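The Idgate Letter, May 2019

Notes from the teaching bench

A robot learns to move a drink can in much the same way a teenager learns to load a dishwasher. You show it, you show it again, and then you watch it do something else with total confidence. We have spent most of this month on the showing part.

For readers who skipped the last letter, the project is called Clorero, and the job is cans. Pick one up, carry it over a tray, put it down without a dent, let go. The letting go gets left out of most people's plans. We left it out of ours for 2 weeks.

Nothing in Clorero is programmed in the old sense of typing in where the arm should go. A person drives the arms by remote control from the next bench, the computer records every joint, and the recordings become the lesson. The target is 500 good runs before anyone is allowed to say the word "training" in a meeting. We have 200.

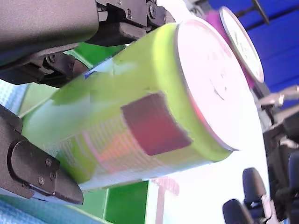

What slows us down is the squeeze. The operator can't feel it. You get a picture on a screen and a trigger under your finger, and between those two things you are supposed to know the difference between holding a can and crushing one. People who are good at video games assume they will be good at this. They are fast, certainly. Their runs are also full of little twitches and second grabs, and a robot has no idea which parts of your behavior you were proud of. It copies the twitch as faithfully as the grab.

Our best recordings so far come from the slowest driver in the building, who treats each can like a sleeping cat. The runs are painful to sit through and wonderful to learn from. The office pool on who would top the list paid out to no one.

We have also stopped throwing out every run with a fumble in it. A slip followed by a clean recovery is worth keeping, as the machine is going to slip too and should see what a sensible person does next. A slip followed by a sigh and a reset button teaches it nothing we want it to know. Swearing is not recorded, which some of you have asked about.

The folks at Huaranga wrote to ask why we don't simply take hold of the arm and walk it through the motion by hand. We do, for the big moves. It's quick, and anyone can learn it in roughly 6 minutes. But your own hands end up in the camera's view, and the robot may come away thinking that cans are picked up with the help of a large pink helper on the left. For anything involving fingers, we go back to the remote.

Fingers are their own headache. A simple two-finger grip has one decision to make: open or shut. A jointed hand has a great many, and the glove that drives it has opinions about all of them. The first afternoon with the glove produced several gestures we will not be sharing with the sponsors. It does pay off with slim cans, though, where a wrapped finger forgives a sloppy approach that a flat pinch would not. The advice for new drivers is to park the hand you aren't using, fingers open, and leave it alone. An idle hand that wanders gets into the lesson like everything else.

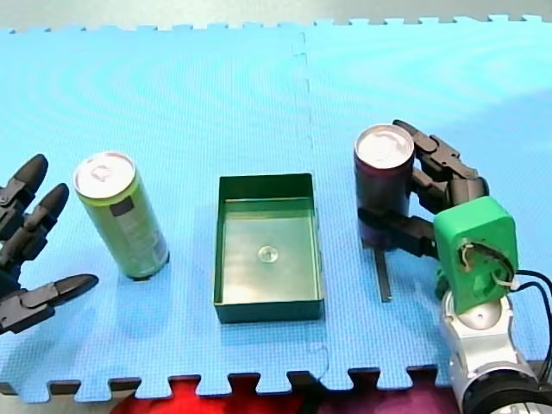 Coming up

The Turkholm exchange goes ahead later in the month. They send us their recordings, we send them ours, and each side finds out how many of its habits were really just the height of its table. Please label your files before they go out. "Final" is not a label, and neither is "final good one."

Driver slots are open again on the sign-up sheet. No experience needed, and slow people are especially welcome. Bring your own coffee and keep it on the other bench.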